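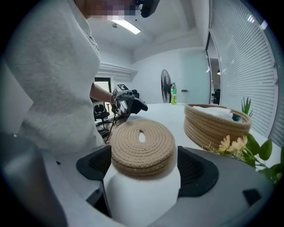
I have watched many documentary films about assisted dying, and most of them were made by people who had their answer ready before they bought the first train ticket. I do not say they were dishonest. They found a brave patient, a tired doctor and a relative who cries, and they put them in the order which leads to the end they wanted. In real families the talk moves differently. It goes round and round, very close to itself, like the jute cord in the coiled disc in the photo, and near the centre there is a small opening which the cord goes round but does not cover. For me this opening is the question itself: what do we owe to a person who says that he has had enough?

I was thinking of this after I saw *Pekura*, the film by Ngozi Uzor, in the small cinema in Erkirwood. It lasts 87 minutes and follows two sisters whose father is ill. One sister wants the law to be changed so that he may choose. The other one prays every evening and believes that nobody may choose such a thing. Uzor lets both of them speak until they have finished their sentences. It sounds like a small thing, but I would ask the reader to count on his fingers how many films on this subject allow it.

My friend Lucyna Domański did not like it. She worked for nine years in a hospice and she told me in the foyer that a film which does not take a side is a film which is afraid. I respect her opinion, and I have tried to answer it in my head many times since then. There are matters on which to be in the middle is cowardly. If one person is beating another, I do not need to hear both in equal length. But the two sisters are not beating each other. They love the same man and they are frightened of different things: one of pain, the other of a country where old people begin to feel they should apologise for being alive. Both fears seem to me reasonable. I have had both of them in the same week.

What I like less is the way such films are sold to us. The distributor, Multgate, has put on the poster the words "Which side are you on?" – and this for a film which spends almost an hour and a half refusing to ask it. I suppose that somebody in an office decided that a quarrel sells more tickets. Perhaps it does. At the evening when I was there, the discussion afterwards started badly for this reason. People came with their speeches prepared. A man in the second row read from a paper. Only when an older lady, Mrs Ekpo, spoke of her husband's last August did the others put their papers down, and after this we talked in a normal manner until the cinema wanted to close.

I would like the churches and also the campaign groups to show this film, and to show it to their own members first. It is easy to invite the opponents and to be polite to them for one evening. It is much harder to hear from the person beside you, with whom you have shared the same bench for years, that he is not so sure any more. In my own parish I know of six people who have told me this privately, and each one asked me not to repeat it.

Lucyna still says I am too soft with this film. She is going to see it again with her daughter, who votes differently from her, and she has promised to telephone me on the way home. I have told her that I will not argue before she has told me what the daughter said.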